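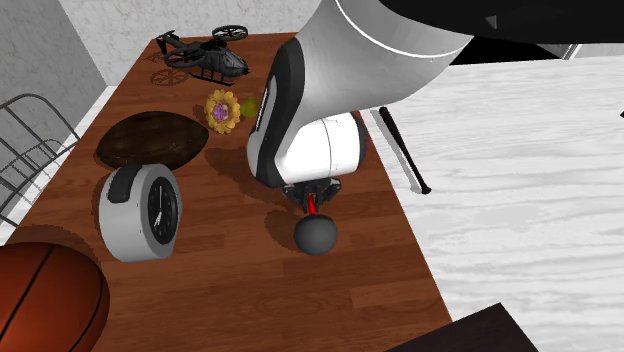
Dear Hemant,

Second report from the Triswood robotics club, as promised, and this one is cheerier than the last. You asked me to keep it short and say plainly what the money has done, so I'll try (I do go on).

We have 3 teams going now, all mixed years, and all working on the same job for the Dorkent competition. The arm has to find a named object on a cluttered table, pick it up and put it down somewhere else. Everything happens in simulation until the regional round, so the grant has mostly gone on computers that can cope. The old laptops took most of a lunchtime just to load a room. The new ones manage it while the kids are still getting their coats off!

You'll remember that in our first term every table had a cube on it and nothing else. We've moved on a long way from that. The students fill the tables themselves now, and they are merciless – one layout has a football, an alarm clock, a toy helicopter and a flower on it, with a grey ball in there as the thing to go for. Balls are horrid, by the way. The gripper fingers are small and if the arm comes in even slightly to one side the ball rolls off and everybody groans. The Year 9s worked out that coming straight down from above is far safer, and they rewrote their approach routine over half term without being asked.

Numbers, as I know you need them for the Khurana trustees. Since September we've logged 1,966 attempts at a pick, and 1,114 of them ended with the right object in the right place. That's a bit better than half. The early weeks drag it down badly, and I've left them in as it seemed fairer. I'll send the spreadsheet separately, with the teams split out.

Money: we've spent everything in the equipment line except £110, which I'd like to put towards the coach to Dorkent if you're happy with that. Could you let me know either way? The coach firm wants a deposit.

What hasn't gone well. Shadows are still a pain. Team two's object finder kept deciding that the shadow of the arm was an object in its own right, and they lost a good fortnight to it. They've got a fix of sorts, but it goes wrong again whenever someone moves the light. We also lost our Fimeck licence for a few days when the renewal email went to a teacher who has left. All sorted, and it comes to me now.

Next up is timing. The competition gives you a fixed slot and our arm is slow, mainly as we set the speed low in the beginning and then got used to it. I'd like every team running at full speed by the next report.

Do come and see us if you're passing. We start at half past three and there are usually biscuits until quarter to four.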